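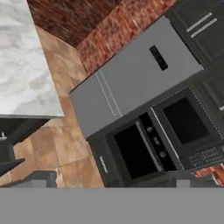

Burkov wrote:
I am not convinced that 464 training episodes in simulation can tell us so much about a real kitchen. My group tried a similar thing last November and the policy learned our tile texture better than it learned the doors.

Susley_lab wrote:
Thank you for the comment. I should repeat the method, because my first post was too short. The policy sees only the wrist view. We do not give it the map of the kitchen or the pose of the base. In training we turn the wrist to a random angle before every episode, up to 30 degrees from level in the first version, and with no limit in the second. The question was if the second version finds the oven handle more often when the start is strongly tilted.

nong_k wrote:
And does it? You wrote "better" but I did not find a number.

Susley_lab wrote:
Sorry, it is in the table at the end of the report, which I did not attach. From 25 tilted starts, the first version reached the handle 9 times. The second reached it 18 times. Both versions used the same 464 episodes and the same length of training.

Burkov wrote:
25 starts is small. Also, I suppose all of them are in one kitchen?

Susley_lab wrote:
Yes, one kitchen for this test. Marble counter, brick wall, orange tiles, always the same. I agree it is a weak point.

predisholm wrote:
I disagree with Burkov a little. If both versions have the same kitchen, then the comparison between them is still fair. It does not prove that the policy works in another place, but this was not the claim.

Burkov wrote:
The comparison is fair, OK. But in the title of the thread it says "tilt-robust policy" and people will read it as a general result. Dark oven next to dark microwave is also a special case. I would like to see how many failures went to the microwave.

Susley_lab wrote:
This I can answer for the first version: of 16 failures, 7 stopped in front of the microwave. For the second version I did not sort the failures yet. I will change the title to "tilted starts, one kitchen".

nong_k wrote:
Do you keep the fingers in the view, or mask them? In our setup the masking made the results worse and we never understood the reason.

Susley_lab wrote:
We keep them. I did not try with a mask.

predisholm wrote:
Please try it with the same seeds, so we can compare with Nông's runs. And if you change the textures also, do it in a separate run, otherwise we will argue again.

Susley_lab wrote:
Agreed. The cluster is free from Monday. I will start with the mask and post the table here.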